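Wiltville's quiet election

The council election in Wiltville was settled by 19 votes, and for most of the campaign it was hard to tell that one was being held at all. There were no rallies and few posters. The local paper had closed the year before, and the regional station gave the contest one short item in July, mostly concerned with parking.

At stake was the future of the town's heating subsidy, which pays part of the winter fuel bill for households below a set income. It had been in place for 18 years. The outgoing council wanted to replace it with a single grant for insulation, arguing that money spent on lofts and windows would last longer than money spent on gas. The opposition list, which called itself Murnmont after the hill behind the town, wanted to keep the payments as they were.

Neither side explained itself well. The council put its case in a long document on its website, where the figures were in an appendix. Murnmont printed 1000 leaflets and ran out of them in the first week. Many people in the older streets near the station said they had received nothing from anyone.
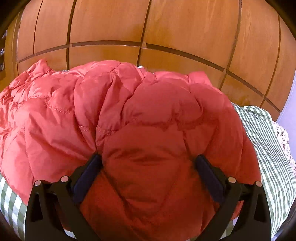
A red quilted garment or comforter on a checked cloth. Heating costs dominated the campaign.

What voters did have was a number. Under the council's plan, a household would receive up to 745 in its first year and nothing after that. The figure was accurate, but it left out the value of the insulation work itself, and by the time the council pointed this out the number was on handwritten signs in shop windows along the main road.

The Urnus estate decided the result. It is the newest part of town, built after the subsidy began, and its houses are well insulated already. Few people there would have gained from either plan. The council assumed they would stay at home, as they had at the last two elections. Turnout on the estate rose sharply instead, and most of the extra votes went to Murnmont. Residents gave different reasons. Some had parents in the older streets. Others were still angry about a bus route that was withdrawn in the spring.

The new council now has to find the money. The Vasilakis works, once the town's largest employer, has moved most of its production elsewhere, and income from business rates has fallen every year since. Murnmont's own members accept that the subsidy cannot be paid at its present level for a full term without cuts to something else. They have not said what.

A first budget is due before the winter payments go out. The insulation scheme has been sent back to officers for further work.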